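Ticket: Cooker, rented flat kitchen - indicator light stays on
Site: Dadville, first-floor kitchen
Reported by: Nayeli Salinas
Assigned to: Thaddeus Kapoor
Status: Monitoring
Priority: Low

Reported fault
Tenant states that the red light at the right-hand end of the control panel does not always go out after cooking. Also reports that a large pan on the front right takes longer to heat than it did before August. No smell, no tripping at the consumer unit. Hob and oven otherwise usable.

Log, 09:40 - T. Kapoor
Spoke to tenant by phone. She turns the knobs off by feel and does not look at the markings. Asked her to set all five to off, one at a time from the left, and to look at the printed mark on each. Second knob found slightly short of the off position. Light went out within a minute of correcting it.

Log, 10:25 - T. Kapoor
Attended site. Cooker is a white electric free-standing unit, five knobs on the front. Supply isolated at the wall switch before the knobs were pulled. Grease on the spindle of the second knob, enough to stop it seating fully. Cleaned with a dry cloth and refitted. The other four came off clean.
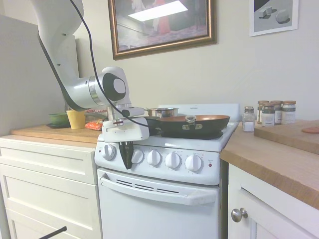

Supply restored and each knob taken through its full travel 3 times. The light came on with every control and cleared on return to off. No stiffness on the second knob after cleaning.

Slow heating: front right ring measured at 40 ohms cold, within tolerance for the rating on the plate. Terminals tight, no discolouration. The large frying pan is the more likely cause - its base rocks when pressed at the rim, so contact with the ring is poor. A saucepan with a flat base boiled at a normal rate on the same ring.

Advice given to tenant
1. Check the mark on the knob when switching off.
2. Wipe behind the knobs monthly with the wall switch off.
3. Try a flat-based frying pan before reporting the ring again.

Log, 14:10 - A. Wike
Parts query closed. Gusteck can supply a replacement knob and spindle seal if the fault returns. Not ordered.

Log, 16:30 - T. Kapoor
Tenant reports the light is clearing normally after lunch and one oven cycle. Ticket to stay open for 3 weeks, then close if there is no further report. Copy to L. Bellamy for the property file.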